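Good Practice on Paper: A Student Review of Rules for Small-Object Handling by Two-Arm Robots

Submitted by Facundo Ojeda, third-year mechatronics
Supervisor: Ataahua Tamihana

14 shares | 2 comments

Background

Our lab works to a document called the Selby guideline, which was written in-house and covers how a robot should be set up and run when it handles everyday items on a tabletop. It has 13 clauses. When I started the project I was told that following all of them would give us safe, repeatable work, and I was asked to show this in a report. I don't think I can. Some clauses are sensible, some can't be checked, and a few seem to have been copied over from the old Naltine cell, where the parts were rigid blocks and everything stayed in a fixture.

I read the guideline against our run logs and spoke to the people who fill them in. I did no new force measurements, so anything I say about grip force is an opinion about the wording of a rule.

What the guideline asks for

The clauses fall into setup, running and record keeping. Setup is the strongest part. It tells the operator to clear loose items from the reach of both arms, check that cables have slack at full extension, and look over the finger pads for tears. You can argue with the order (I would do the cables first) but two people reading it will do the same job.

Running is weaker. Clause 6 says the gripper must approach "in a manner appropriate to the object". Clause 7 says the second arm must be "suitably positioned" whenever it isn't in use. I asked three operators what suitably positioned meant and got three answers: fully parked, out of the wrist camera's view, or just not moving. Any of these could be written down as a rule. The current wording passes all of them, and would probably pass a fourth.

Record keeping asks for a tick against each clause after each run. We have 848 completed run sheets in the archive, and every box on every sheet is ticked. I find that hard to believe. Either the lab has never had a bad approach, or the sheet gets filled in at the end of the afternoon by someone who wants to go home.

Soft and folding objects

The guideline treats an object as one thing with one shape. That works for a mug. It does not work for anything with a cover, flaps or pages, where the part you touch first may move without the rest. An open card wallet is a good test of the wording. Clause 8 says to grasp "the body of the object", but on a wallet with plastic sleeves inside a leather-like cover, is the body the cover, the stack of sleeves, or whatever happens to be between the pads? A snap or a strap makes it worse, as a finger can press on one while the sheet still records a clean grasp.

Pad choice has the same problem. Foam pads are listed as "preferred for delicate items" with no limit on wear and no definition of delicate. I would like to see the reasoning, if there was any. 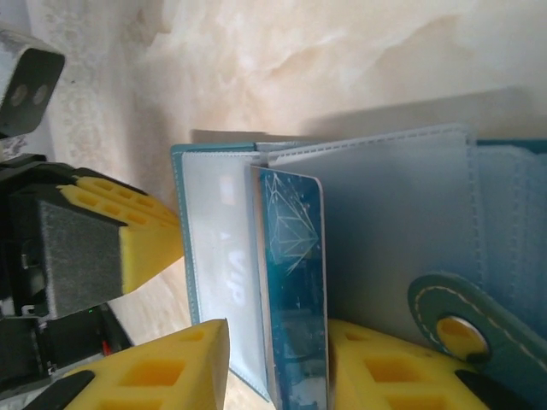

Comparison with the Lodhi checklist

The Lodhi checklist is the one used by the group down the hall. It's shorter and the language is plainer. In place of "appropriate", it asks the operator to name the contact surface before the run and write down afterwards whether the pads met it. That can be wrong, and so it can be checked.

It isn't perfect. There is no clause on the idle arm at all, and personal items such as cards and wallets get no mention, even though printed names or numbers can end up in stored camera footage. Ours doesn't mention this either. I raised it in July and was told it would go in the next revision - I haven't seen a draft.

Recommendations

1. Rewrite clauses 6, 7 and 8 so that an operator can fail them.
2. Give the idle arm one defined position, and a written exception for tasks that need it close by.
3. Add a line for objects with moving parts, stating which part is to be held.
4. Replace the tick boxes with short written entries, at least for the running clauses.
5. Use blank or dummy cards for any recorded work.

Ataahua disagrees with me on item 4 and thinks written entries will be skipped. She may be right. I would still take a blank line over a tick, because a blank line shows up when the sheets are reviewed.

Limits of this report

I had access to one lab's records and one neighbouring checklist. The Fanlow procedure, which is said to be the source of both, was not available to me, and I can't say whether the vague clauses began there or were added by us.

Filed under: Student projects | 2 comments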